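[teleop-users] Re: wrist view during remote demos, and what counts as a bad take

Date: Jan 25, 2026
List: teleop-users
In reply to: wrist view during remote demos
Attachments: 2

> We're new to Gendix and are recording our first pick-and-place
> demos in sim, all by remote control. Our operators say the wrist
> view is useless and want it switched off. They drive from the
> overhead window and the demos look fine to me. Is there any reason
> to keep recording a view the human never looks at? It's eating
> disk. Also, how strict are people about throwing takes away? We
> have 3000 and I would rather not lose many of them.

Keep the wrist view. Keep it even if your operators threaten to quit. I say this as somebody who argued the opposite on this list in September, at length, and would be grateful if you didn't go and look it up.

The operators aren't wrong about what it's like to drive from. Close to a surface you get the view attached here, and you could stare at it all afternoon without learning which way to push the stick. 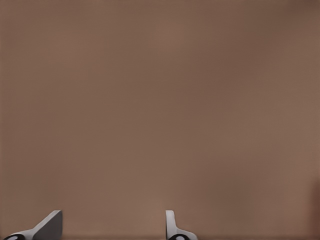

Message last edited by poster: Jan 25, 2026, attachment order fixed

Two open fingers and a great deal of brown. If that's your only window you will drive like a man backing a trailer through fog. So turn it off on the operator's monitor if they hate it that much, but leave it on in the recorder. Those are two different checkboxes in Gendix, on two different tabs, with nearly the same label, and I'll let you guess how we spent the first week.

The trap with driving from overhead is that the person knows things the policy won't. Your operator glances at the big window, sees where the bin is, and moves. If you then train on the wrist view alone, you're asking the robot to copy a decision made from information it never got. Ours learned to set off with tremendous confidence in the average direction. On the Pismont server the playback of that run is still saved under a name I can't repeat on a moderated list.

What we do now, for the bin and tray tasks:

Record every view the policy might ever be given, plus the joint states and the raw stick input. Disk is cheaper than operators and complains less.

Have the operator do 3 practice takes with only the policy's views on screen before they get the overhead window back. They'll hate it. They will also start pausing where they can see something useful before committing to a move, and that pause is worth having in the data.

Start takes from different places. If every demo begins from the same tidy home pose, you've taught the robot one road into town. We begin some of ours with the hand already down in a bin, so it gets to see how a person backs out without dragging the thing along.
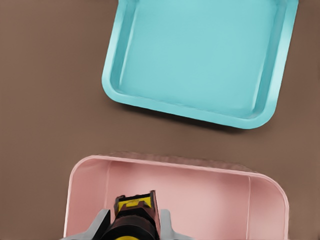
Hand in the pink bin, turquoise tray beyond, both empty of objects.

Containers are where remote driving gets ugly, by the way. In the real arm setup, where you can take hold of the wrist and walk it through the motion, people lift up and over a rim without thinking, the way they would with their own hand. Put the same people on a joystick and they go straight at the wall. You don't feel the rim through a joystick. We tried the Toivonen handle, which buzzes when the sim reports contact, and it helped some operators and annoyed the others into taping a sock around it. I'm not going to pretend we have a finding there.

If you've got a real arm to spare, guide it by hand for the first few demos of any new task and play them back for the remote crew before they start. It's the fastest way I know to explain "go over, then down" to somebody who has already nodded at it in a meeting. Just remember to edit the human arm out of anything you plan to train on. Ultell has a filter for this. It also filtered out our table, so check the output.

On throwing takes away: be stricter than you want to be, but about the right things. A fumble followed by a clean recovery stays in. I'd pay extra for those. What goes is the take where the operator stopped to answer a message and left the arm hovering, the take where they hit record early and wandered, and anything where the stick input and the motion don't line up in time. We went through one batch with coffee and a grudge and dropped 26, nearly all of them hovering. The next policy stopped freezing over the bin like it had forgotten why it came into the kitchen.

So yes, you'll lose some of your 3000. Watch a handful at double speed first and you'll see what I mean. The dull ones look like nothing at normal speed and like a screensaver when you speed them up.

One more thing, and then I'll go back to lurking. Write down which windows each operator had open for each take. A text field will do. We didn't, and I now have a folder of otherwise decent demos where I can't say what the driver was looking at, and neither can the drivers.

If you want our recorder config, ask on the list and I'll post it once I've taken the swearing out of the comments.

_______________________________________________
teleop-users mailing list
To unsubscribe, send a message with "unsubscribe" in the subject line. Replying to the whole list with "unsubscribe" does not work, however many times it is tried.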